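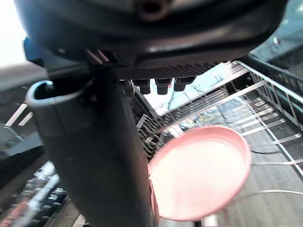
Perrin Valley Newspaper Index, progress report for May

Hi Syafiqah, and hello to everyone at the Ukeo Fund who gets this forwarded to them,

I'll start with the number you asked for on the phone. We have now indexed 306 issues of the Plirnau Herald, which takes us from the very first one up to the year the post office burned down. There are 53 left in the part your grant covers. I'd hoped to be further along, and I'll get to why in a minute, but I'm pretty happy with where we are, and the entries are a lot better than the ones I was turning out at the start (I've gone back and redone the worst of those, more on that too).

For anyone who hasn't seen the earlier report: the Herald was the weekly paper for Plirnau and the farms up the valley, and until now the only way to find anything in it was to know the date and start turning pages. People write to us wanting a great-grandfather's obituary or the results of a show jumping class, and all they know is "sometime before the war". The index gives them names, places and subjects, and points to the issue, page and column. The pages themselves were photographed years ago under a different grant, so we work from those and only get the bound volumes out when something can't be read.

So, the slow bit. I lost most of a fortnight to the shipping notices. My original plan said we'd index every named person, and I had no idea how many names a small inland paper could pack into a column copied from the city papers! Passengers arriving, passengers leaving, passengers delayed by weather. Hardly any of them had anything to do with the valley. Sizwe Gumede, who shares the indexing with me, kept asking if we really needed them, and I kept saying yes, and then I hit an issue with a whole page of them and changed my mind. We now index shipping notices only where a valley address or a known valley family turns up, and everything else gets one line saying the notice exists. I've written the rule into the style guide. I'd like to leave the ones we did in full as they are, as the work is done and somebody may want them one day.

The other thing that ate time was spelling. The Herald had at least one typesetter who spelled by ear, and a family called Tavener shows up as Tavenor, Tavner, Taverner and once, gloriously, Tavern. In the first batch I entered each one exactly as printed and left it there, so a search for Tavener missed nearly all of them. I've been back through the first 100 issues and added a standard form next to the printed one. It was dull work and I listened to a great deal of cricket while doing it. Searches are much better now. Women listed under a husband's initials are still a problem. Where we can work out a first name from a marriage or death notice we add it in brackets, and where we can't we leave it alone.

On the software side, we moved everything into Tavunia in the second month, as agreed. Importing went fine apart from the accents, which came through as question marks and had to be fixed by hand. The one complaint I have is that it won't let two people edit the same issue at once, so Sizwe and I have split the work by decade and meet in the middle. The monthly backup goes to the library's server and I've tested restoring from it, which I was nervous about and needn't have been.

Money next. We're under on travel and over on printing. The travel is down to me not needing the second trip to the state archive, as they were kind enough to scan the missing pages and send them. The printing is the draft style guide, which I had bound so people could scribble on it. With your okay I'd like to move what's left in travel across to indexing hours. I've put the figures in the attached sheet and they do add up this time, I had someone else check them.

We also gave 5 talks, which is more than the plan called for. The one at the Perrin library was the best attended and ran well over, mostly because a man in the second row had delivered the Herald as a boy and remembered which houses wouldn't pay. I've asked if he'd be willing to be recorded and he's thinking about it. The talk at the high school was harder going until I put up the old classifieds, and then they wouldn't let me move on from a long-running quarrel between two neighbours over a missing goat. I've given the goat its own subject heading. You'll find it under Animals, disputed.

What's next: finish the remaining issues, starting with the fire year, which has two supplements I hadn't budgeted for. After that it's a proper check of a sample from each decade. Sizwe will check mine and I'll check his. I also need to decide about the advertisements. At the moment we index the business name and the street but not the goods, and I've had three separate requests from people researching shops who'd love the goods as well. I can't fit that into this grant. I might come back to you with a small proposal if you think there'd be any interest, so please tell me if that's a waste of everybody's time.

One question for you. The grant agreement says the index will be "publicly available" at the end, and the library would like to know if that means searchable on their website or downloadable as a file too. I'd vote for both. Could you let me know before I finish the next batch, as it changes how I set up the notes field?

The style guide and the budget sheet are attached. Ring me any morning, I'm at the desk by eight.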